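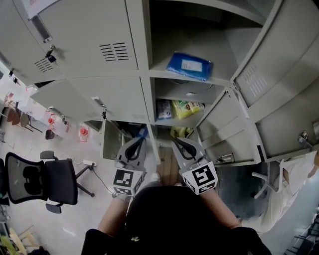
Snack lockers: one year on
Speaker notes – Trevor Hiebert, facilities, Grinley office

Slide 1. Say hello, thank Dwight Gill for the stock figures. Keep this to 12 minutes.

Slide 2. Why lockers. The old open shelf was a free-for-all. Grey metal lockers give each team its own compartment, with a key and vents in the door. Favurex quoted on a vending machine and we said no.

Slide 3. How we load them. Larger wrapped packs go up on a shelf, lying flat, label showing. Small snack packets stand upright at the front edge so people can see the colours without digging. Nothing gets pushed to the back of the bottom row – it's dark down there and it gets forgotten.

Slide 4. Numbers. 70 compartments across both floors. 1196 packets restocked up to November, and 197 thrown out past their date. Pause here. Most of the waste came from the lower rows.

Slide 5. What changes. Paper labels get replaced at McKinnon first. Keys come out of the locks once restocking is finished. Shut every door, including the low ones, as people catch their shins.

Questions. If anyone asks about fridges, send them to Dwight.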